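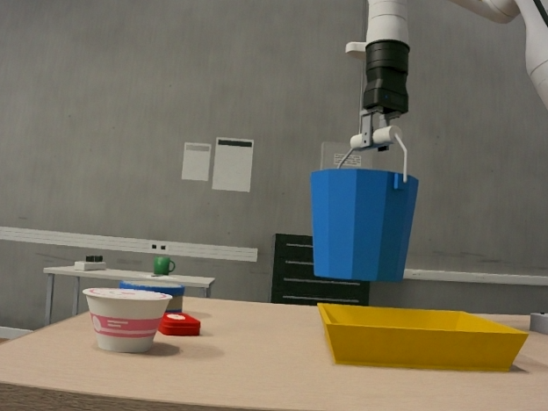 Filed under: Home & Yard

July 2019 and I have finally painted the back porch! I put it off all through June because it rained and rained, and then I ran out of excuses. I drove the Honda over to Rimeo for supplies and came home $38 lighter, which isn't bad for a whole porch (the ceiling can wait until I've forgotten how much my neck hurts).

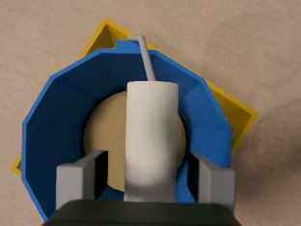 Rollers are where I used to go wrong. I'd buy the cheapest one on the rack and spend the evening picking fuzz out of the railing. This time I got a decent Zomis cover and what a difference, it went on smooth as anything. If you're shopping for one, look for that plain off-white cylinder on a thin bent gray rod, and give the cover a good tug before you pay. A yellow tray is nice too, you can find it in the grass! I did two thin coats with lunch in between and left the door propped open all night. The cat has one gray paw now. Next up is the shed, if the weather holds.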